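Two-Arm Bench Project: Gallery

Medside Robotics Club, student projects

Posted 29 October 2019

The two-arm bench is the club's main build for this year. The task set for the Maksymiv Cup is simple to state: two arms share one table, small parts are laid out between them, and each part has to be picked up, passed across and put down inside a marked area. Scoring is by completed transfers, with a deduction for every part dropped or pushed out of reach. The heats are in December.

Work this term has gone into the grippers and the routine that decides which arm goes first. The control code is kept in the club repository under the name Dastari and stands at 3,263 lines, of which 617 are tests. Members who joined after the first session should read the notes on joint limits before booking bench time.
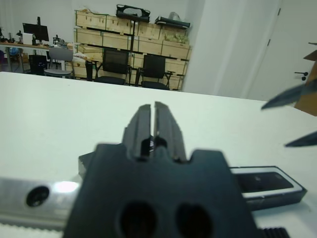 Gripper with the fingers nearly closed, seen from the wrist.

Finger alignment is checked at the start of each session. The fingers are brought together slowly and the gap is compared from base to tip. If it is uneven, the finger screws are slackened, the pair is squared up and the screws are tightened again in turn. The zero position is then saved to the settings file. Skipping the last step was the cause of most of the missed grasps in the first round of trials, where the stored value no longer matched the fitted parts.

The second round used the same layout and a slower approach speed. Of 200 attempted transfers, 77 were completed without a correction by the operator. Most of the failures fell into two groups. In the first, the receiving arm closed before the part was between its fingers. In the second, the part turned in the grasp during the lift and arrived at the wrong angle.

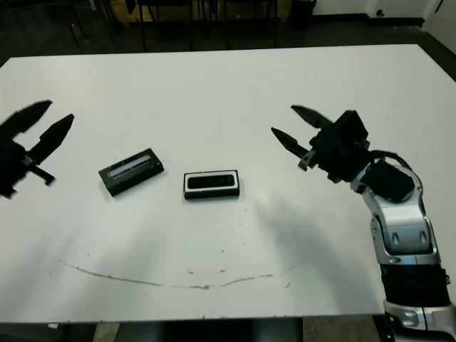 Both faults are being dealt with in the hand-over routine. The giving arm now holds still until the receiving arm reports a stable grip force, and a part lying at an angle is approached along its short axis. A wait of this kind costs time on every transfer, so the limit will be reduced in steps once the success rate holds.

Parts placed near the middle of the table can be reached by either arm. The present rule gives them to the arm with the shorter path. Rorkport, the simulator used for planning, agrees with the bench on this except near the edges of the reach, where its collision margins are too wide. Revised margins will be loaded before the next set of trials.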